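## 3. Collecting the card examples

We started with greeting cards, mostly because I had a drawer full of them.
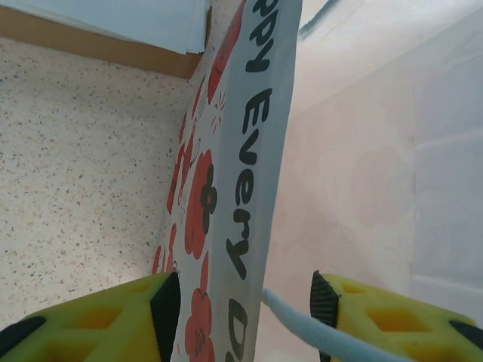 **Figure 1.** Wrist view during a card grasp, with the printed card held between the two ribbed finger pads.

I'd like to say a bit about how we gathered these examples, because I've read plenty of papers where this part gets one sentence and then I can't reproduce anything. The full set has 552 recordings. All of them were made in July at our Camport lab, on one bench, with one arm. Two of us did the driving, and we swapped whenever somebody's hand got tired (usually mine!).

Each recording is one try at one job: pick up a thin, flat thing, lift it, and set it down in a marked spot. We cut the recording when the fingers open for the last time. Tries that ended with the card on the floor were kept and tagged as misses. In an early version of the set, which we called Vandia, we threw those out, and the policy we trained on it would happily carry on moving after it had lost its card.

Why cards? They're thin, they bend, and the print on them is all over the place. The one in Figure 1 has red flowers on one part and big black lettering on a white band, where you can read "Every" running along its length. We wanted that kind of variety. With plain cards our model got very good at finding plain cards, and then a flowery one came along and it went for the wrong edge – so print went on the list of things we change on purpose. We ended up with 12 card designs, and each one shows up under 8 different starting layouts. Some layouts got more tries than others, so please don't expect the numbers to divide evenly.

The wrist camera turned out to matter more than I'd guessed. At the moment of contact the card can fill a good part of the view while its far end runs right out of it, and the model has to work with whatever is left. I was tempted to mount the camera farther back. We tried that for an afternoon and lost sight of the pads, so back it went.

Labeling was done in Brannigan, our own little tool, and it's pretty bare. You scrub through the recording and mark first touch, lift, and release. First touch is the hard one. The two of us often disagreed by a few video steps, and where we did, we kept the earlier mark. I don't have a deep argument for that choice, and a later mark might work just as well.

The Cloleck split, used in Section 4, holds back two card designs completely. Nothing from those designs was used in training or for picking settings.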